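Reading time: 6 min
Category: Course Materials / Automation Lab

Unit 7 Handout: Reviewing a Bin-Picking Package

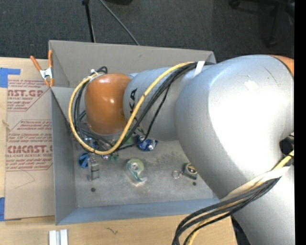

Fig. 7.1. Arm over the metal bin with mixed small items. Note the cable routing at the orange housing.

Instructor: Lerato Magagula
Lab support: Somkiat Ratanaporn

Background

In Unit 6 we looked at pick-and-place from fixed positions. The parts were always in the same spot, and the program did not need to see anything. This unit covers picking from a bin where the items lie in no set order. We will do this by reviewing a product, the Clarnine picking package sold by Guko.

Clarnine is sold as an add-on for an arm the customer already owns. The basic kit has the vision software, a calibration plate, a license for one cell, and a setup guide. The gripper is extra. So is on-site training. Guko's quote to the department was $2,453 for a teaching license, good for one school year. A competing quote came from Stimell, which only sells its software together with its own arm. We did not take that one further.

What the seller claims

Read the product sheet before the lab. The main claims are:

- Setup in 30 minutes on a cell that is already wired
- No CAD models needed for the items
- Works with mixed items in the same bin
- Handles clear and shiny packaging

The last two claims are the ones we care about. A bin of identical steel brackets is a solved problem for most packages at this price. A bin with a tape measure, a key ring and a tape dispenser in it is much harder, and it is closer to what a small warehouse deals with.

Choosing test items

Jirayu Inthanon wrote the item list for this unit. When you make your own list, pick items that fail for different reasons.

Clear items. The green tape dispenser is translucent. A depth sensor may read the surface behind a clear item and place the pick point too low.

Shiny items. Crinkled film, like the blue and silver package, throws light back in many directions. Expect gaps in the depth data.

Small flat items. A key ring has very little height. The software may treat it as part of the floor of the bin.

Worn bins. Stains and scuffs on the floor of a bin can be picked up as false items. So can holes. Do not swap in a clean bin for the test. Customers have old bins.

Cables and reach

Students often skip this part of a review and should not. A picking arm turns its wrist far more than a palletizing arm does, and it goes down between walls. Look at Fig. 7.1 again. The yellow cable bends in a U under the orange housing, and thinner black cables loop behind and below it. A tie and a strap hold the bundle in places, with slack between them.

For any cell you review, write down:

1. Where the cables are fixed to the arm
2. How much slack is left at each joint
3. Whether a loop could touch the bin wall at the lowest pick
4. Whether a loop could block the camera's view of the items

Clarnine lets you enter a keep-out zone around the wrist, but it does not measure the cables for you. The setup guide gives this two sentences. Wiroj Suksawat suggests adding 80 mm to the tool radius as a starting value and reducing it after slow test runs.

Test procedure

Run 100 picks per group at reduced speed. Refill and stir the bin when it is down to a few items. Log each attempt as one of these:

P = picked and placed
D = picked and dropped
M = missed, arm came up with nothing
F = no pick found, software gave up
S = stopped by operator or safety system

Do not reset the log after an S. Write the reason next to it. If the bin shifts on the table, stop and calibrate again before going on.

Support and terms

The teaching license includes email support only. Decha Thepsuriya sent two questions about calibration in January and had answers the next morning. A third question, on exporting the pick log, was passed to the reseller, Tanasarn, and took over a week. Export works in the current version, but only as plain text.

The license is tied to one controller. If the controller is replaced, you have to ask for a new key.

For next class

Bring your completed log and a one-page review. State which claims you tested, what you found for each, and which ones you could not test. Give the price of the full setup, including the gripper. Read the keep-out zone section of the setup guide before you come.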